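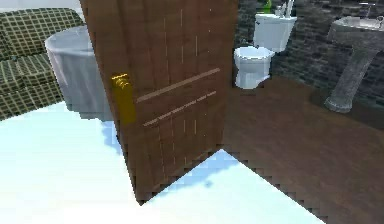 The bathroom door in the practice house, half open.

I help out with my daughter's robotics club, and this term there are no robots. Budget went to software, so the kids program a pretend one to find its way through a pretend house. I had my doubts in August and I still have them.

The task for the Drarnside round is simple on paper. Get through the door, go past the sofa, stop at the TV stand. Their best program, Tarko, managed it 68 times out of 80, and everyone was thrilled. I asked what happens on a real floor with a rug and a dog. Lieven Schouten, the coach, said that comes later. It always does.

The living room bothers me more than the door. All that bare floor, nothing to trip over – who lives like that?

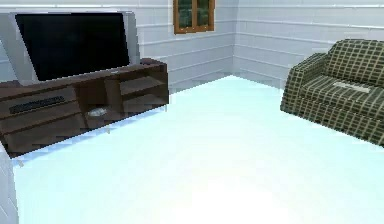

What I'd like to see before the finals

One sock on the floor. A chair pulled out. A door that sticks. Give the team of 4 an afternoon with those and I'll clap as loud as anyone.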